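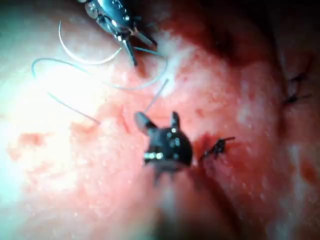 A curved needle, a loop of pale blue-gray thread and a lot of shiny pink. The two black bits on the right are stitches.

The Robot That Let Go: A Story About Stitches

If you have ever tried to sew on a button, you know the needle is the easy part to lose. It rolls under the couch. It hides in the carpet until somebody's foot finds it.

Now imagine sewing something slippery, with a needle shaped like a bit of a circle, using hands that are made of metal and aren't attached to your arms. Welcome to robot surgery practice.

The robot in this story is called Owen. Owen doesn't look like an Owen. Owen looks like several long metal sticks having a meeting. The team at the Midik workshop gave it the name after a week of calling it "the machine," which everyone agreed was rude.

Who is doing the sewing?

Mostly, a person. Owen doesn't wake up in the morning and decide to stitch something. A surgeon named Orathai Srisuk sits at a desk and moves two handles. When she turns her wrist, Owen turns its wrist. When she pinches her fingers, Owen pinches its jaws. Her hand might move as far as the width of a cookie while Owen's jaws move as far as a crumb. This is very useful for small stitches and no use at all for eating cookies.

One thing Owen can't send back to her is feeling. When you hold a pencil, your fingers tell you how hard you are squeezing. Orathai has to work that out by looking. If the thread goes tight and straight, she is pulling. If the needle tips over, she isn't gripping it well.

So what went wrong?

It happened in March, in the middle of the afternoon, during a practice session. Orathai was partway through a stitch. She had the needle in the jaws and was turning it through in a nice smooth curve, and then the jaws opened.

She hadn't opened them. Her fingers were still pinched. Owen had simply let go, like a toddler with a spoon.

The needle sagged over sideways. Orathai said a word that we'll write here as "Oh, bother." Then she did exactly what she had been taught, and kept still. Grabbing at a loose needle is a good way to poke a hole where you didn't want one. She took her foot off the pedal that connects her to Owen, and both of Owen's arms froze where they were.

The pedal is one of the best ideas in the whole machine. Foot down, Owen follows you. Foot up, Owen stops. You can sneeze, scratch your nose or have a small panic, and the robot will wait.

Inside the wrist

To find out why the jaws opened, you have to know what makes them close. There is no motor in the tip, as a motor would be far too fat. The motors sit at the other end of the stick. Thin metal cables run all the way down the inside, over little wheels called pulleys, and tug on the jaws. If you have ever squeezed the brake on a bicycle, you have used a cable the same way. 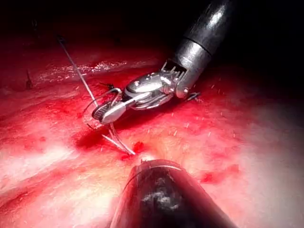 The silver wrist, with its pins and pulleys. The jaws are closed on the needle, as they should be.

Cables stretch. They rub on things. A cable is made of strands twisted together, and strands can snap one at a time without making any fuss about it.

Yannick Le Goff, the engineer, took Owen's instrument apart on a clean tray with a magnifying lamp and a cup of coffee he forgot to drink. One of the cables was frayed. It had gone slack, and a slack cable can't hold anything shut, however hard you pinch at the other end.

Then came the embarrassing part. An instrument like this is only supposed to be used a certain number of times before it is thrown out. In the Midik workshop the limit was 17. Yannick looked up the number for this one. It had been used 74 times.

How do you get from 17 to 74? Very politely. Owen counted every single use and wrote the number down in a file. The file was called Flosteo. Flosteo was extremely accurate, and not one person had ever opened it. The robot had known for ages. It had just never been told to mention it.

What they changed

Owen now speaks up. When an instrument has 8 uses left, a yellow light comes on at Orathai's desk. At zero uses, Owen refuses to move that instrument at all, and no amount of pleading helps. Yannick has tried.

They also added a squeeze test. Before each session, Owen closes its jaws on a small rubber block and holds on while Yannick's program, Pemumholm, checks that the cables are staying tight. The program has run more than 600 squeezes so far. It has turned down two instruments, and one was brand new, which led to a stiff letter to the people who made it.

And the needle from that afternoon? Orathai asked for a fresh instrument, put her foot back on the pedal and picked the needle up again, slowly, by the middle. Then she finished the stitch. Yannick threw away the coffee.

Words to know

Suture: the proper name for a surgeon's thread, and also for the stitch it makes.
Needle driver: the tool that holds the needle.
Frayed: coming apart in little strands, like the end of an old shoelace.
Slack: loose and floppy, the opposite of tight.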